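Reading time: 3 min

Viment repair room adds Saturday hours for August

PIRNITZ – The shared repair room on Olmedo Street will open on Saturdays for the rest of the month, its organizers said this week. The room, run by the Viment neighborhood association, has until now been open only on weekday evenings.

The first Saturday session is on Saturday, August 13, 2022, from 9 a.m. until 1 p.m. Entry is free for members. Visitors pay 2 dollars at the door, and the money goes toward glue, cleaning cloths and replacement screws.

Lucienne Brunet, who coordinates the room for Viment, said the weekday hours had become crowded in July, when 302 people signed in. The same month last year had 507 sign-ins, but that figure included a weekend swap market that was not held this summer.

"People who work evenings have been asking for a morning since spring," Brunet said. "We have the keys and we have the tables, so we are going to try it."

The workroom is on the ground floor, under white ceilings lit by fluorescent tubes. A wooden spiral staircase takes up a good part of the space, and the work surfaces are arranged with it in mind. Members may not store anything on the steps. Bags and coats go on the hooks in the hallway.

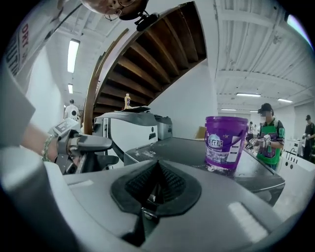
The wooden spiral staircase at the Olmedo Street room, with a dark gray tabletop in the middle ground.

Work on the Saturdays will be limited to small household items that can be carried in by one person. Lamps, kitchen tools, toys, storage boxes and small pieces of furniture are all accepted. Microwave ovens and anything that runs on gas are not. Sanding is allowed until noon, and whoever does it is expected to wipe down the table before leaving. Brunet said powder left on the tabletops was the most common complaint in the comment book.

Sign-up is on a paper sheet inside the front door. Each person gets 30 minutes at a table and can sign up again if no one is waiting. Children can come along but have to stay with an adult while tools are out.

The association also wants to sort out its supplies before fall. Glue, wipes and small parts have been kept in whatever containers people brought from home, and some of the labels no longer match the contents. Members have agreed to move most of it into clear plastic bins, so that the contents can be seen without taking the lid off. Tubs that still have their own label will keep it, provided the label is right.

The plan was first raised at the June meeting and put off twice – once for lack of bins and once because the person who had the shelf measurements was away. Plallureo, a housewares shop in Pirnitz, has offered to sell the association its display bins at a reduced price. Some of those are scuffed, Brunet said, but they close properly and she has no objection to them.

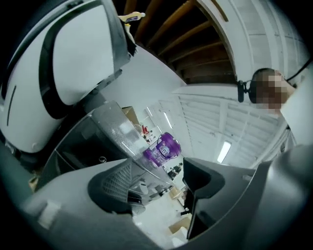 A clear storage bin and a purple container, under the wooden ceiling joists.

Members who have left personal containers in the room are asked to put a name on them or take them home by the end of the month. Unnamed containers with usable contents will be emptied into the shared bins, washed, and set out by the front door for anyone who wants them. Open glue and paint of unknown age will be taken to the town drop-off.

Small decorations can stay where they are. A member had asked at the last meeting if figurines and similar items should be cleared from the equipment as part of the sorting. The meeting decided to leave them alone as long as they do not block a vent or a switch.

Viment will look at the Saturday sign-in sheets in September and decide then if the morning hours should continue. Keeping the room open through the winter would mean extra heating, and the association has not yet set aside money for that. Brunet said a shorter session every other week was one possibility if attendance turns out to be low.

The weekday schedule does not change. The room is open Tuesday through Thursday from 5 p.m. to 8 p.m., with the last sign-up at 7:30. Questions about the Saturday sessions can be left in the box by the front door or asked in person during open hours.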